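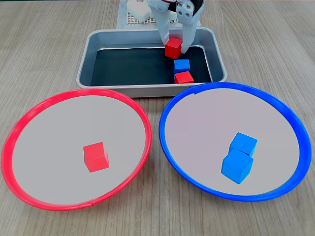
첨부 1. 쟁반 위의 빨간 큐브와 파란 큐브

문의 제목: 선거구 개편 청원 페이지, 서명 수가 안 올라가요
상태: 처리 중
제품: Veleveo 청원 모듈

안녕하세요, 또 저예요 ㅎㅎ Rulero 주민모임에서 홈페이지 맡고 있는 Maiara Godoy입니다. 이번엔 좀 급해서 길게 씁니다!

저희가 선거구 경계 개편안에 반대하는 청원을 받고 있거든요. 시의회 공청회가 수요일이라 그 전까지 3000명을 채워야 안건으로 올라가는데, 어젯밤부터 카운터가 딱 멈췄어요. 제 휴대폰으로 서명해 보면 "참여해 주셔서 감사합니다" 화면은 잘 뜨고 확인 메일도 와요. 그런데 공개 페이지 숫자는 그대로예요. 회원들은 벌써 의회 쪽에서 막은 거 아니냐고 단체방에서 난리고요... 저는 그냥 서버 문제 같다고 달래는 중입니다.

제가 해 본 것들 적어 둘게요.

- 브라우저 캐시 삭제, 시크릿 창: 똑같음
- 관리자 화면에서 "집계 새로고침" 클릭: 한참 돌다가 오류 37번
- 명단을 CSV로 내보내기: 이건 됐어요! 열어 보니 공개 숫자보다 130명이 더 많더라고요
- 우편번호 필수 입력 끄기: 변화 없어서 다시 켰음

그러니까 서명 자체는 들어오는데 화면에만 안 나오는 것 같아요. 아, 그리고 지난주에 Somalik 쪽 메일 발송 도구를 연결했는데 혹시 그거랑 상관있을까요? 연결하고 며칠은 멀쩡했어서 저는 아닌 것 같긴 한데, 일단 말씀드려요.

[추가 메모, 오후]
답변 주신 대로 Somalik 연동을 끄고 새로고침을 다시 눌러 봤어요. 오류는 안 나는데 숫자가 여전히 그대로예요. 대신 관리자 화면에 "중복 검토 대기"라는 줄이 새로 생겼네요? 눌러 보니 같은 주소로 된 서명이 잔뜩 묶여 있어요. 이거 Rezende 아파트 주민들이에요. 동호수 칸이 따로 없어서 다들 건물 주소만 쓰신 거죠 ㅠㅠ 중복 아니고 진짜 다른 분들입니다. 이름도 이메일도 다 달라요.

[추가 메모, 저녁]
대기 목록에서 몇 분을 손으로 승인해 봤더니 공개 숫자가 바로 올라갔어요! 원인은 찾은 것 같은데, 하나씩 누르려니 손목이 나갈 것 같아요. 한꺼번에 승인하는 방법이 있나요? 그리고 주소가 같아도 이메일이 다르면 자동으로 통과되게 바꿀 수 있는지도 궁금해요. 안내문에는 검토가 24시간 안에 끝난다고 되어 있던데, 저희 건은 그것보다 오래 걸려 있어요.

공청회 자료에 들어갈 명단은 일단 CSV로 뽑아서 제출하려고 해요. 공개 페이지 숫자랑 다르면 반대편에서 분명 트집 잡을 테니까 그 전에 꼭 맞춰 주세요. 전화도 괜찮아요, 저녁 늦게까지 받습니다!

Maiara 드림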